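Notes from the Coffee Corner
By Adhiambo Nyanda

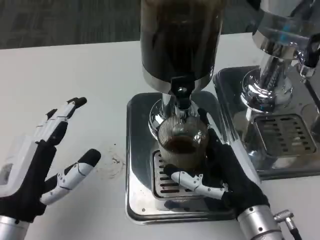 Coffee in the ribbed glass, under the brew head on the second-floor machine.

Well, friends, we are well into October, the mornings have turned gray on us, and I don't think I have ever been so glad of a coffee machine in my life. Those of you who come in by the back stairs will have smelled it before you saw it. For everybody else, the espresso machine is now up and going on the white table on the second floor at Stonavgate, and you are warmly invited to come and make yourself a cup any time from 7 in the morning (I am usually there by then, and glad of the company!).

I'll admit I was a doubter. I had grown fond of the old drip pot, burnt smell and all, and when Oduor Kioko first brought up the idea of a proper steel machine I told him we would spend more time wiping it than drinking from it. I take it back. We do wipe it, of course, and all that chrome shows every fingerprint, but there is something very cheering about a nice shiny thing on a dull morning, and the coffee is so much better that I have stopped bringing my thermos.

Now, a word about the glasses. The clear ribbed ones came out of a box in Kerubo Koech's garage and she has kindly given us the lot. I love them. You can watch the coffee fill up dark at the bottom, and the ribs give you something to hold on to. They do get warm, so if you have tender fingers, take a mug from the shelf by the window. Please stop when the glass is half full if you are having milk. I have mopped up after enough generous pours, my own included.

The slotted tray under the brew head is where the drips go, and it needs a rinse more often than you would think. Wafula Chege has been doing it on his way out in the evening, which is very good of him, but he is away for 12 days visiting his sister, so could the last person of the day please give it a going-over with warm water and dry it with one of the blue cloths? Not the scratchy sponge, please. I have hidden the scratchy sponge.

Beans: we are on the Kullum dark roast for now and I know opinion is divided. Nassoro Muli finds it too strong and has asked for something gentler, and I have promised to bring in a bag of Minja next Wednesday so we can try the two side by side. Come up at 3:30 and have a taste. There will be cardamom buns, provided I get up early enough to bake them, and if I don't there will be store-bought cookies and you will all be very polite about it.

The coffee jar is beside the sugar, for anyone who would like to chip in toward the next order. Notes and coins are both fine. If you find the beans running low, leave me a note on the fridge or catch me on the stairs.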